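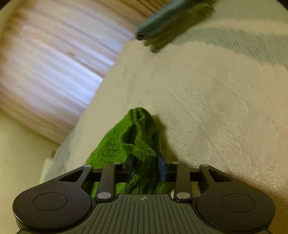
Becerra writes that after two winters on a guest bed the Cotex throw has kept its pile, but that the first wash left lint in the drum, and asks whether a cooler cycle would help. It would. Wash at the lowest setting for the first two cycles and clean the filter after each one.

Cotex Plush Throw, Cream
Item 141
Maker: Trundotby
Last revised May 29, 2018

Size: 70 in. long, hemmed on all sides
Pile: cut, one face
Backing: plain knit
Carton quantity: 2

Care
Machine wash cold, gentle cycle. Tumble dry low or hang. Do not iron the pile side. Fabric softener coats the fibers and flattens the pile - leave it out. Crushed areas can be raised with a soft brush, working in one direction.

Washing with other items
Strong colors may bleed onto cream. Wash new knits separately until the rinse water runs clear.

Ordering
Sold by the carton. Orders over 1000 pieces ship from the Trundotby mill and need a longer lead time. The Carex throw has the same backing with a shorter pile and takes the same care. Cotex and Carex cartons may be combined on one order. Returns are accepted unwashed, with the hem label attached.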